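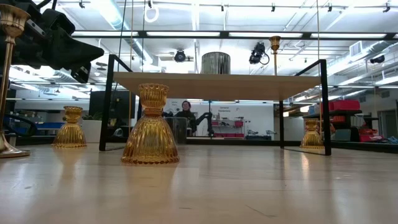

How to Search the Wreck and Casualty Register

The Nosden Maritime Record Office holds 1073 entries on ships lost or stranded along the Bindska coast. Readers may search the register in person or by mail. Please follow the steps below before requesting original papers.

Step 1. Gather what you know
Write down the name of the vessel, her port of registry and the year of the loss. If the name is uncertain, a fishing number will do. Many trawlers and drifters shared a name, and the number is the surest way to tell them apart.

Step 2. Check the name index
The index is arranged by vessel, then by year. Look under earlier names as well, as ships were often renamed when sold. Entries marked with a D have a deposition on file — usually the statement of the master or mate.

Step 3. Use the place index
Strandings are listed by the nearest headland or reef. Skaleck Point alone has 126 entries, so have at least a decade in mind before you begin. Losses in open water are filed under the last port of call.

Step 4. Compare the lifeboat returns
The 27 volumes of station returns give launch times, weather and the number of persons landed. Times were entered by the station clock and may differ from those in the ship's log. Copy both, and note the source of each.

Step 5. Request the papers
Complete one slip per vessel, giving the entry number in full (for example, 351/D). Slips handed in before 11:30 a.m. are filled the same afternoon. Pencils only are permitted at the reading tables.

Crew lists are held separately and must be ordered through Chaltu Alemneh at the inquiry desk. Requests for copies go to Gemechu Wako. The Dinsa collection of salvage contracts is closed for rebinding and will reopen in July.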